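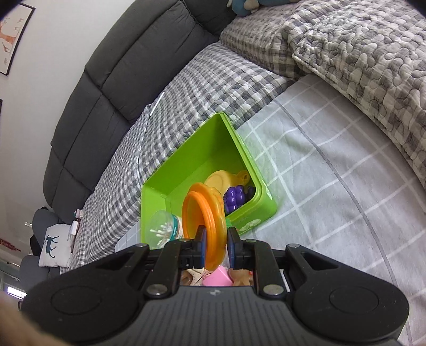

Catrin Jenkins sorts the contents of family bedrooms for a living, mostly in Narnwood and the newer streets at the Skutthorpe end. Her method starts on the bed. Everything small is brought to it and grouped before a single shelf is touched. A bright plastic bin, such as the lime-green one with the toy plate or bowl and the purple grapes in it, takes the play food. "One bin, one kind of thing," she says. "If cotton swabs are standing next to toy cups, they get moved first. They belong in a bathroom cabinet or on a high shelf."

Loose lids are a separate category. Jenkins keeps them in a shallow tray until the end of the session and tries each one against every open container in the room. At her last job, for the Ellis family, she logged 62 small items and 13 lids. "I matched nine. The other four went in the recycling. People keep a lid for years in case the pot comes back."

She allows 30 minutes for a bed-sized load and does not extend it. Soft toys and knitted pieces are left out of the plastic bins and go into a cotton bag, which she hangs from a hook at child height.

On bin size she is specific. The open type should be light enough for a four-year-old to drag when full – her own limit is up to 200 small pieces, fewer if they are hard plastic. She does not label the front. "Colour is enough at that age. Green is food, and it stays food."

Her next booking is a shared bedroom at Illeck in March, with two beds to sort on.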